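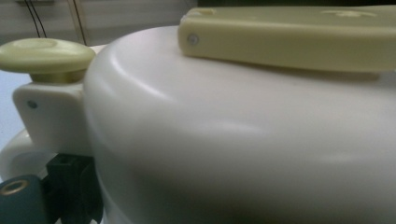

**Manipulation Group - mailing list**

Re: Open day, bench 2 (lid task)

Tobiloba Odukoya wrote:

> Thanks to everyone who came through in February. Before the notes go into the folder I'd like answers to three things from whoever was standing at bench 2:
>
> 1. Are the side knob and the top handle treated as one grasp or two in the labels?
> 2. Why did the afternoon demos start with the lid already seated?
> 3. Is 3,000 still the target for the full set, or did that change after the Nurkik visit?
>
> I had to leave before the last round, so I only have the sign-up sheet to go by.

Tobiloba, answers in order.

1. Two. The handle across the top of the lid is a flat bar, and the approach is from above or from the end. The knob at the rim has a wide cap on a narrower stem, so the fingers have to come in from the side and close under the cap. If you label both as "grasp lid part" the policy averages the two approaches and ends up touching neither. We tried that last fall and threw the runs out. Current labels are `handle_top` and `knob_side`. Please don't add a third for the bracket. Contact with the bracket is logged as contact and nothing else.

2. Time. Seating the lid from the table took up to 5 minutes when a visitor was holding the gripper, and we had 27 people signed up. From 2 p.m. on we started with the lid in place and asked people to do the knob only. Those runs are tagged `preseated` and should be kept out of anything that reports full-task success.

3. Still 3,000. Nurkik asked whether a smaller set would do for their own pot, and I said I didn't know. We have nearly half of it now, open day included.

Other points from the day, for the folder:

- White lid, low contrast. Depth was poor on the dome all morning. Moving the lamp to the left and diffusing it helped with the highlights but did nothing for the lower part of the curve. The people from Drirkovico suggested a speckle projector. I'm not against it, but it would change the color images too, and then the new runs don't match the old ones.

- Wrist camera focus. With the fingers at the rim, the near side of the lid goes soft. Focus is set for the fingertips and I would leave it there. Anyone who wants the whole lid sharp should use the overhead view.

- Visitors pull up on the knob before they have finished closing on it. Almost all of them did this, including the ones who work with arms for a living. The trigger has a long dead zone at the start of its travel. Shortening it is a config change (`trigger_min`), and I have it on a branch if someone wants to review.

- Replay on the arm. We replayed 2 of the visitor recordings for the Grodimex people. The first completed. The second stopped on the force limit at the bracket, and I reset it by hand. They asked for the force plot and I sent it.

- Handouts. The sheet still gave the old mount spacing. Corrected copy is in the folder, old one deleted.

Open item: Mizuno in the shop wants to know if we need more finger blanks before the next visit. My count says the present pairs will last, but the pads are wearing at the top edge - whoever is on bench 2 next, please measure and reply to the list.

The raw recordings are on the group drive under `openday/bench2`. Don't rename the files, the index points at them by name.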